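When we moved to Brallthorpe, the table was the first thing that I bought for the apartment, before a bed even. I slept for two nights on a mattress beside it. It is a wooden table, brown, with a strong grain, and the seller, a man named Elis Prosser, told me I should never put a wet glass on it. I promised him. Of course I have put many wet glasses on it after that.

This July I decided finally to learn how to take care of it properly. I read a lot, maybe too much, and every page had another opinion. One person uses oil, another one uses only water, and a third is writing 1000 words against the second. I ended with a very simple routine, and I have kept it every Sunday since then.

First I take everything off and brush away the crumbs with my hand. Then I go over the wood with a damp microfiber cloth, always in the direction of the grain. I squeeze the cloth as hard as I can before, because too much water was my mistake in the beginning. After that I take a second cloth, a dry one, and do the same way again. Once in a month I add a little of the Jarman wax, very thin, and I wait 90 minutes before I put anything back. The can says less, but I am a careful person.

I fold the cloth while I work. When one side is dirty I turn it, and so I have always a clean piece in my hand. My mother did it like this and I never asked her why — now I understand it.
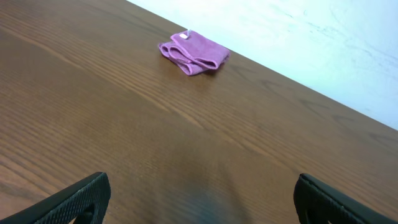
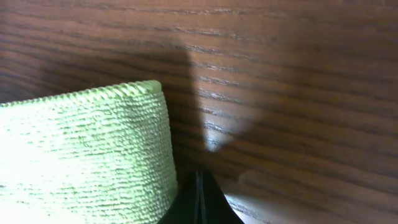
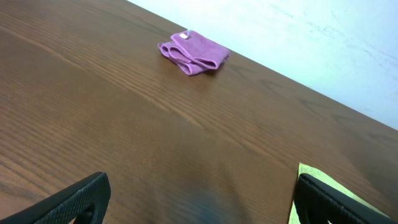 The part I have not solved is the wall. The table stands against it, and the marks came slowly, from chair backs in the old arrangement and from my bag, I think. I tried a sponge on one small place and the paint became shiny, so I stopped immediately. My neighbor says that I should paint it again and not think so much. She is probably right, but I would need to move the table for this, and it is heavy.

If somebody knows a gentle way to clean a matte white wall, please write it in the comments. I will try it first behind the door, where it does not matter so much.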